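Diaspora council from Sedismont asks for a polling place before March vote

25 February 2025

The association of people from Sedismont who live abroad has asked the regional authorities to open a polling place for them in Onolness, where more than 700 of its members are registered. The request was sent by letter last week and has not yet received an answer.

The vote in March will decide if the Sedismont district receives its own assembly, separate from the one in Prudari. Under the present rules, citizens who live outside the region may vote only in person, at the town hall of their last address. For the members in Onolness this means a trip of 2 days by bus and ferry.

"Our families pay for the school roof and for the road, and we also want to have a word about who governs there," the association wrote in the letter, which was read aloud at its meeting on Mihăilă Street. The members approved the text with 70 votes for and five against.

Those who voted against it did not oppose the assembly. They said that the letter came too late, and that the association should first ask for voting by mail, as it did before the last local election without success.

In Prudari, the district office confirmed that it received the request. It said the list of polling places can still be changed until the first week of March, but that a place abroad needs the agreement of both the district and the host town.

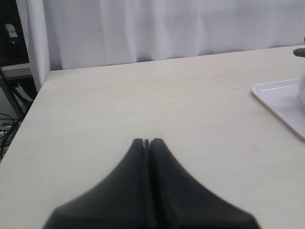

Two black gripper fingers, closed together.

The town of Onolness said it has no objection and offered a room in the public library. The association will pay for the heating and for the printing of notices in both languages.

A second meeting is planned after the district gives its answer. Members who changed their address since autumn are asked to bring a proof of residence.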